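Equipment Planning Group
Minutes of the June meeting

Present: Assunta Greco (chair), Zeeshan Arain, Gladys Zapata, Abelardo Rengifo
Apologies: Benedita Torres (comments on items 3 and 5 received in writing)
Minutes: G. Zapata
Meeting opened 2:10 p.m.

1. Minutes of the previous meeting
Accepted with one correction. Under item 4, "wrist adapter" should read "wrist adapter and cable set."

2. Matters arising
2.1 The Ellton bench supply was returned under warranty. A replacement has been shipped. No cost to the group.
2.2 Abelardo has moved the spare controllers to the locked cabinet in the north bay. The inventory sheet still shows the old location. Abelardo to update.
2.3 The question of shared use of the second bench was held over to item 6.

3. Hand replacement and spares
3.1 Zeeshan presented two quotes for a second right hand. Sircombe offers a complete unit with wrist flange and a 12-month warranty. Onsri offers the hand only, at a lower price, with the flange as a separate line. With flange and freight added, the Onsri quote is higher.
3.2 Lead time is 7 weeks from Sircombe. Onsri did not state a lead time and has been asked twice.
3.3 Benedita's written comment: the group should not buy a second hand before it has a working stock of fingertip pads, as pads are the part most often out of stock. Agreed in principle.
3.4 Fingertip pads are sold in packs of 48. One pack at 238 dollars fits within the consumables line for this quarter. Agreed to order one pack now and review usage before ordering more.
3.5 Assunta asked whether third-party pads had been considered. Zeeshan said the mounting profile is not published and he would not recommend it while the current hand is under warranty. No further action.
3.6 Decision: recommend the Sircombe unit, subject to item 5.

4. Test objects and bench layout
4.1 Gladys reported that the object set for tabletop grasping is now made up of ordinary household goods and hand tools. Purchases to date have been made from petty cash and receipts are on file.
4.2 Abelardo raised the wear on packaged items. Cartons and soft packs lose their shape with repeated handling and should be budgeted as consumables. Tools should be entered on the asset list only if they cost more than the usual threshold; none do at present.
4.3 Food items to be replaced at the start of each test week. Gladys to add this to the bench checklist.
4.4 Assunta asked for a spare table cloth in the same color so that one can be cleaned without stopping work. Agreed. Gladys to order.
4.5 A request for a second folding screen was not supported. The present screen covers the back of the table.
4.6 Tool grasps. Zeeshan noted that the hammer is the first object in the set with most of its weight at one end, and that the payload figure in both quotes is given for a centered load. He will ask both suppliers for an off-center figure in writing before any order is placed. 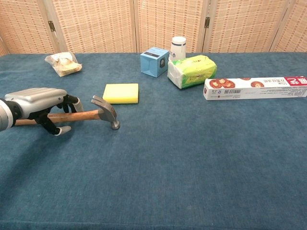

Fig. 1. Hand positioned at the hammer handle, tabletop object set (item 4.6).

5. Budget
5.1 The uncommitted balance on the equipment line is 3,267 dollars. This does not cover the Sircombe unit. The shortfall could be met by deferring the Ilano storage rack to the next budget year.
5.2 Abelardo objected to deferring the rack, as spare parts are now kept in three rooms. Benedita's written comment supported deferral if shelving could be found in house.
5.3 Agreed: Abelardo to check for surplus shelving. If suitable shelving is available, the rack is deferred and the hand is ordered. If not, both items return to the next meeting.

6. Bench booking
Shared use of the second bench to continue on the sign-up sheet. Bookings are limited to half a day. Zeeshan to post the revised sheet.

7. Actions
ZA: off-center payload figures from Sircombe and Onsri; Onsri lead time; bench sign-up sheet
GZ: order one pack of fingertip pads; order table cloth; update bench checklist
AR: inventory sheet; surplus shelving
AG: confirm with finance that the rack can be deferred without losing the allocation

8. Other business
None.

Meeting closed 3:25 p.m. Next meeting to be set once the shelving question is answered.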